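The Skeken Travelling Corset

Mid-Victorian pattern, c. 1860s. Made to order by Sokala. Style no. 2277.

Every few months someone writes to ask whether our corsets will give them a sixteen-inch waist. They will not. Very few Victorian women had one either, whatever the fashion plates claimed, and the ones who did were mostly small to begin with. The Skeken will give you the right shape to put under an 1860s bodice, it will hold your petticoats off your hips, and it will let you eat lunch. We consider lunch a design requirement.

The shape

By the 1860s the skirt was doing most of the work. With that much fabric swinging about below, almost any waist looks small, so the corset could afford to be short and fairly polite. Ours stops just past the waist at the sides and dips a little at centre front. Gores at bust and hip give the curve. If you have been wearing a long, smooth 1880s corset under your crinoline, you will have noticed the hoop sitting in the wrong place and possibly your temper as well.

The pattern began with a corset bought in a box of odd gloves. It was filthy, it had been mended by at least one person who hated sewing, and it fitted nobody we knew. We have redrawn it several times. The mends have been left out.

What it is made of

Outer layer in cotton sateen, in white, drab or a dull red that we call Illés. Lining in plain cotton coutil. Flat steel bones at the back and beside the busk, spiral steel elsewhere, and cording under the bust where the original had it. The busk is a two-part split busk with loop and stud fastenings. You can get out of it by yourself once the laces are slack. Please do slacken the laces first. We sell replacement busks, and we know why people buy them.

Eyelets are hand-stitched on request. Otherwise they are metal, and were perfectly usual by this date, so you may tell the man at the reenactment to go away.

Lacing

Supplied with five metres of flat cotton lace, threaded from both ends with the pull loops at the waist. Leave a gap of 2 inches at the back when laced. A corset that meets edge to edge is too big for you, and a gap shaped like a V means the hip is too small. Send us a note if either happens. Wear it for an hour or two at home before you take it anywhere with stairs.

The Trurneo cover

A fitted cotton corset cover, sold separately, to hide the ridge of the busk under a thin bodice. Buttons down the front, whipped gathers at the neck, a narrow edging if you like that sort of thing. It takes up very little room in a suitcase and will be the item you forget to pack.

Sizing and alterations

Measure over whatever chemise you intend to wear. Measure the bust, the underbust, the natural waist and the top of the hip, then sit down and measure the front from underbust to lap. The last one matters more than people expect, and is the one most often left blank on the form. We cut for your figure as it is today. Figures submitted in a spirit of optimism will be sewn as submitted.

One fitting by post is included: we send a toile, you pin it, write rude things on it in pencil and send it back. Orders placed in August take longer, as that is when everybody remembers the autumn balls.

Care

Do not machine wash. Air it after wearing, spot clean the lining, and wear a chemise, which washes beautifully and was invented for the purpose. Store flat or loosely rolled, away from radiators. 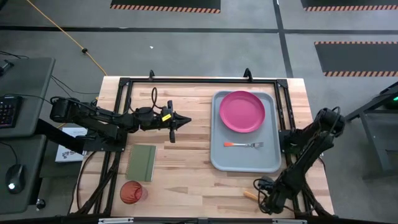 Comments (3)

Achilleas Tsoukalas
I ordered mine in drab for stage use and have worn it through a full run of matinees. The cording has kept its shape well. I would ask for the hand-stitched eyelets next time, as two of the metal ones have started to snag the lace.

Petticoat Lane
Does the hip gore come any wider? I have a 5 inch difference between waist and top of hip before lacing, and everything off the peg rides up on me.

Sokala
Yes, we can widen it. Put the real measurement on the form and we'll draft the gore to match. And Achilleas, send it back to us and we'll replace those two eyelets.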